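Kitchen walk-through checklist, with my comments
Zustmont Court, unit 226
Jan 11, 2025 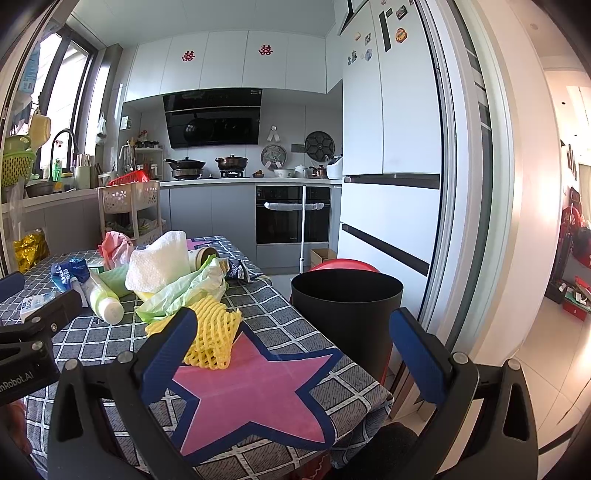 I do this list twice a year, once after the holidays and once before summer, and I go in the same order every time because if I let myself wander I end up wiping the fridge and forgetting the smoke alarm. The basic list is the one the building hands out (Bhardwaj Property Care, two pages, very small print). I've kept their headings, thrown out the ones that don't apply to us, and added my own notes underneath. A few people on our floor asked for a copy after last time, so this one is written out properly instead of in my usual scribble.

Marks I use: OK means leave it alone. FIX means do it this week. WATCH means look again in February.

1. TABLE AND TABLETOP

1.1 Table stands level, no wobble – OK
I lean on each corner in turn. One used to rock and I put a felt pad under the leg last summer, and it's still there, a bit flatter than it was.

1.2 Tablecloth flat, not hanging where a sleeve or a chair can catch it – OK
The checkered one with the big pink star. I love this cloth! It does creep toward the fridge side over a few days, so I tug it back when I think of it. If you have small kids, use clips or go without a cloth, a toddler can pull the whole lot down in a second.

1.3 Cleaning things kept apart from food things – FIX
Guilty. There's a green scouring sponge and a white bottle lying on its side, and at the other end of the same table there's a snack bag. I don't care how tidy you are, a sponge and a snack shouldn't share a table. Sponge goes to the sink. Bottle gets stood up, cap checked, and put wherever its label says it belongs.

1.4 Bottles and canisters upright and closed – FIX
Same bottle, plus the canister, also on its side. Anything round will find its way to the floor eventually. I had a jar of peppercorns go over the edge in the fall and I am still finding them.

1.5 Plastic bags put away – FIX
Pale green one crumpled up, pink one bunched at the back. My rule is that a bag gets looked into before it gets thrown out or folded up, after the time I tossed a perfectly good receipt for a 300 dollar repair. Clean bags go in the bag holder inside the pantry door, torn ones go out. The building's list puts bags under "suffocation hazard, children and pets" and I think that's fair enough, we have nieces over a lot.

1.6 Fruit packaging thrown out – FIX
The yellow foam net that comes around fruit. I keep meaning to find a use for these (wrapping ornaments? somebody must have done it) and I never do. They're soft and squeaky, and the neighbor's cat thinks they're the best toy ever made, so out they go before she visits. Foam bits are bad news for a cat's stomach.

1.7 Small packets and boxes checked – WATCH
The crumpled blue packet and the little white box with the blue printing. Check for anything left inside, check for a date if it's something you'd swallow or put on your skin, then decide. I didn't have my reading glasses on when I got to this one, so it stays a WATCH and I'll go back over it.

1.8 Paper towels away from heat – OK
The table isn't near the burners. I'd still like the paper towel to live somewhere other than the middle of the table, but that's me being fussy and has nothing to do with safety.

2. TRASH

2.1 Bin doesn't block the way through – OK
Black bin beside the table. I walk past it with both arms out like an airplane, which looks silly and works very well as a test. If you bump it, move it.

2.2 Bin has a cover or gets emptied daily – WATCH
It's an open one. In winter I can live with that. Once it warms up, fruit peel in an open bin means fruit flies, and then I'm setting out little cups of vinegar for weeks. I've been looking at a Kustell pedal bin but I want to see one in person before I spend anything, the last pedal bin I bought had a lid that slammed like a car door.

2.3 No glass or sharp cans put in loose – OK
Can lids go back inside the can and I pinch the top shut. Broken glass gets wrapped and gets its own bag, with a note on it.

2.4 Buckets and lids stored where they won't be tripped over – WATCH
The red bucket lid is over behind the bin. It's out of the walking path, I suppose, but a lid on its own slides around and I'd like it back on its bucket.

3. REFRIGERATOR

3.1 Floor in front is clear – FIX
There's a small cardboard box on the floor right in front of it. This is the one I'd circle in red. It's low, you come around with your hands full, you're looking at the door handle, and over you go. Boxes get flattened the day they arrive and go down to the recycling room. I wrote exactly the same thing on last year's list, so draw your own conclusions about me.

3.2 Doors close fully and the seals grip – OK
The paper test: shut a strip of paper in the door and give it a pull. It should drag. Do it at the top, at the side and at the bottom, and do it for every door if you've got one of these big multi-door ones like ours. It takes a while but it's worth it. A seal gave up on my old fridge and I only noticed from the electric bill.

3.3 Magnets firmly attached, nothing loose at child height – OK
Ours are on the upper doors, the round orange and yellow one included, and they hold well. I give each one a little push sideways. Any magnet that's cracked goes in the trash right away, because small loose magnets are truly dangerous if a kid swallows them. This is the one place where I get strict with visitors too.

3.4 Handles tight – OK
Grab and wiggle. If one moves, look for the little set screw before you call anyone!

3.5 Cord and plug in good shape, air space behind – WATCH
I can't shift the fridge by myself, so I use a flashlight and look down the side. No dust blanket that I could see, but I'd like a proper look with help. Unit 16 had theirs pulled out in the fall and the dust that came out filled a dustpan twice.

4. UPPER CABINETS

4.1 Doors hang straight and shut all the way – OK
White and glossy, so every fingerprint shows, but the hinges are fine. Open each one to the end and let go. It shouldn't drift.

4.2 Heavy things stored low – OK
I moved the cast iron down last year. Up top it's all light stuff now, rice bowls and the tea tins, and my shoulders have been thanking me ever since.

4.3 Paper decorations flat and well away from heat – OK
The two red double-happiness cutouts are staying up. I check them because paper that peels can flop over, and you don't want it anywhere near a burner. Run a finger along the edges and press down any corner that lifts. If you use tape on a glossy door, warm it with a hair dryer before you peel it, otherwise it takes the finish with it. Ask me how I know – or ask my old bathroom cabinet.

4.4 Step stool available and sound – FIX
The rubber foot is gone from one leg of ours. Until I get a new one the stool is banned and I'm asking taller people for things. Please don't stand on a chair. I've done it, you've done it, let's both stop.

5. ALARMS, POWER AND WATER

5.1 Smoke alarm tested – OK
Pressed the button, scared myself, all good. New battery went in too, I don't wait for the chirp.

5.2 Extinguisher in date and easy to reach – OK
Ours is a Pravis and hangs by the door, needle in the green. I lift it off the hook every time to be sure it comes off easily. It's no use to you if it's painted to the wall or stuck behind a broom.

5.3 Outlets near water trip when tested – OK
Press test, it clicks, press reset. If it doesn't click, stop using it and call Bhardwaj. The work order line wants your meter code, which for our riser is 1695, so have that ready or they'll make you call back.

5.4 Under the sink dry – OK
Flashlight again, and a dry tissue wiped around every joint. A tissue shows a drip long before your eyes do.

5.5 Cleaning products capped and out of reach of kids – FIX
See 1.3. I'm not letting myself off just because it's the same bottle.

WHAT I'M DOING THIS WEEK

Box off the floor first, before I do anything else.
Bottle and canister upright, sponge to the sink.
Bags sorted, foam net out.
New foot for the step stool (hardware store, bring the old stool along so I get the right size).

FOR FEBRUARY

Read the blue packet and the white box with glasses ON.
Get help pulling out the fridge.
Decide about the bin.
Bucket lid back on the bucket.

If you're using this for your own kitchen, cross out whatever doesn't apply and write all over it. The building office will take a handwritten one, they only want the section 5 results, and you can slide it under the door if they're closed. Keep a copy for yourself, they've lost mine before.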